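**Galix** is a phone line splitter sold for home DSL. Made by Zisten, first shipped in August. Splits one wall jack in two, voice on one side and data on the other, so no seperate filters on each phone.

Case is small, screws to the wall next to the jack. Rated for line runs up to 168 feet. Longer than that, see *Gallero*. 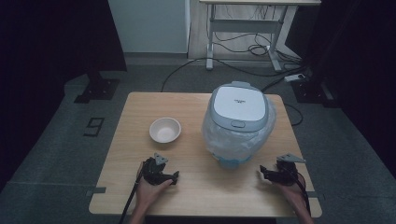
*Page last changed: 21/01/2019*

## Versions

- Galix 13: single data port, no surge guard
- Galix 903: two data ports, surge guard, test jack

The 903 replaced the 13 in most stores. Same screw holes, so old ones swap out easy. Fax machines go on the voice side. Alarm panels need to be wired ahead of the splitter, wich the first manual left out.

See also: Avcı (connector)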